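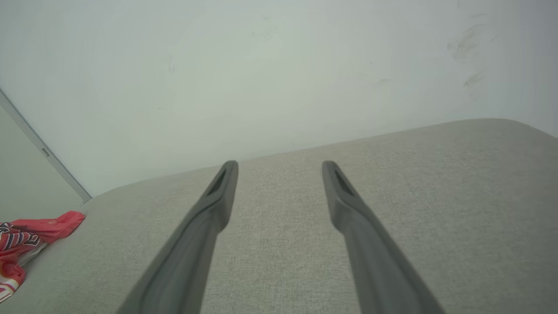 Hemmin bench cushion cover, pale gray

I make these myself in a small workshop in Pritbridge, and gray is the color I keep coming back to. It's a warm, pale gray with a fine weave and a bit of a speckle in it, so it sits nicely against a plain white wall (mine has a few scuffs, and I still like the two together!).

The fabric comes from Gurkov and is rated to 3,000 rubs. Hmm, no – that's the thread card I'm reading. The upholstery is 30,000, sorry!

Fits the Trilum two-seat bench and most pads up to 2 inches thick. If yours is an odd shape, send me a paper tracing and I'll cut to it – I've done rounded corners, window seats, even a boat locker.

Washing: zip it off, cold wash, hang it up. Please don't tumble dry, the piping puckers.

I've sewn about 900 of these so far. New batch ready in May. Swatches are free, just ask for "Hemmin gray" when you write.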